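Nuvum TV Box: Set-up Guide

Section 3. Finding and recording programmes

Before you start, check that the box is connected to your television and that the Nuvum logo has cleared from the screen. The programme guide needs a few minutes to fill in the first time.

1. Press GUIDE on the remote. Channels run down the left and times run across the top.
2. Use the arrow keys to move to the programme you want. Chat shows and panel shows are listed under Entertainment, and repeats are marked R.
3. Press OK to read the episode details. The guest list is supplied by the channel and may be blank until the day of broadcast.
4. Press REC once to record a single episode, or twice to record the whole series. 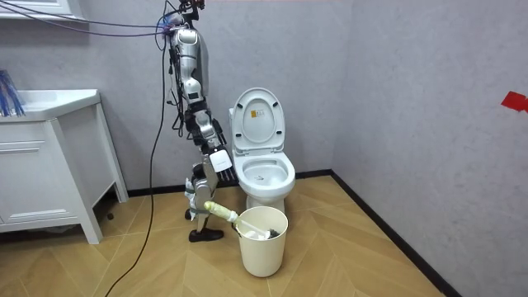

Bathroom with white toilet against the back wall.

Note: A red dot next to the title means the recording is set. Two red dots mean the series is set.

Note: Channel numbers were last changed on 25/03/2025. If you saved favourites before then, delete them and add them again. Noiphan Drama is now on channel 800.

Recording a live final

Live finals and award shows often overrun.

5. Highlight the programme and press OPTIONS.
6. Choose Extra time, then pick a setting from the list. The longest adds an hour.
7. Press BACK to save.
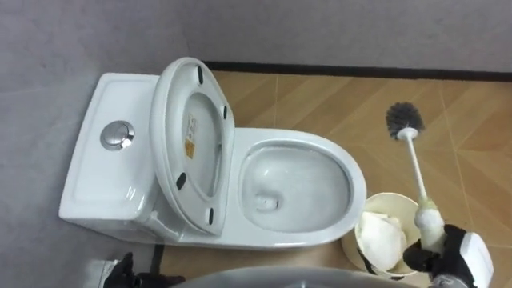 If two recordings clash, the box asks which one to keep. It can record 3 channels at once. Anything you turn down is moved to the next repeat, where the guide lists one.

Caution: Do not unplug the box while the front light is red. The recording in progress will be lost and the disc may be damaged.

Caution: Formatting the disc erases all saved programmes, including those marked Keep.

To watch a recording, press LIBRARY and choose the title. For subtitles and audio description, see Section 6.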